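Gurarby Automation Boards > Standards and Good Practice > Logging sim grasps: what counts as a pass?

tinplate_tess
Started July 13, 2018

Hi all, bit of a long one, sorry. We're a small team in Trovville and I've been handed the job of writing our house rules for grasp trials in simulation before anything goes near the real hand. The old rule sheet is one line: "object held = pass". I ran 994 trials with it in May and got 858 passes, which sounds lovely until you replay a few and see what's being called held!

What do the rest of you write down? And do you log where the fingers are touching, or only whether the thing stayed up?

gantry_gareth
We used to log held or dropped and nothing else. Then Milan Peeters joined and made us add the contact region, and I moaned about it for weeks. He was right, annoyingly. Half our passes were on caps and handles.

mpeeters
Hello, I have been summoned. My rule is simple: name the region before the trial, not after. If the plan says body and the fingers end up on the neck, it's a fail, even if it holds beautifully. Otherwise people talk themselves into things.

oldrich_s
I don't agree with Milan there. A grip is a grip. If the object stays put for the full hold time then the hand has done its job, and calling it a fail muddies your numbers. Put it as a pass with a note.
Oldřich Štěpánek, Gajdoš

gantry_gareth
Nobody reads the notes column, Oldřich. You know this.

oldrich_s
I read the notes column.

tinplate_tess
Ha. OK, but say we do it Oldřich's way, with three results instead of two: pass, pass off-region, fail. Would that keep you both happy? I went back over 165 of the May trials last night using that and it took nearly an hour, so it's not exactly a huge burden.

mpeeters
Happier. Not happy. You'll also want a rule about what else is near the object, and I bet you haven't got one.

tinplate_tess
Go on then, here's one to argue over, from the bottle-ish set.
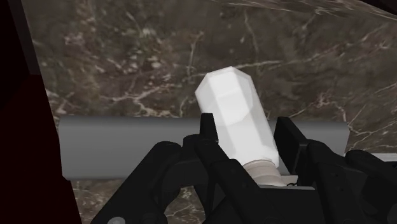 My draft rule 5 says the reviewer has to write the contact region in plain words, from the stills, before they look at the force log. I like it as it stops you reading the numbers and then seeing what you expect to see. For this one I'd put "fingers at the lower end by the cream collar, white body leaning" and I'd mark it off-region, as the plan said mid-body. Then there's Milan's point about neighbours — the grey rod is lying right behind the white piece, and from one view I can't tell you whether they're touching. So does that go down as clear, or as unknown?

oldrich_s
Unknown. Always unknown if you can't tell. I'll give you that one without a fight. But I'd still want the lean kept separate from the region, they're different faults. We have a tilt box on our sheet and it's just the angle at the end of the hold.

mpeeters
Agree on unknown, and on tilt (write the date down, everyone). Get a second view from the side as well. It's a sim, a second camera costs you next to nothing.

toserine_jo
Jumping in from the Toserine side. We make people do the side view and still get arguments, mostly over that collar sort of shape, where one reviewer says neck and the next says base. Put a little drawing of the object on the sheet with the regions named. Saved us no end of bother.

gantry_gareth
Drawing is a great shout. What are you doing about marble and other busy surfaces, Tess? Our reviewers were forever mistaking veins for shadows, so we run everything twice, once on plain grey.

tinplate_tess
We don't, and I'm not sure I can get the machine time for it. I'll ask. Second view, drawing and tilt box are all going in though, and "unknown" becomes a proper answer for neighbours. I'll post the draft once I've typed it up, and Milan and Oldřich can fight over the wording of off-region.

oldrich_s
Call it "pass, note" and I'll sign it.

mpeeters
No.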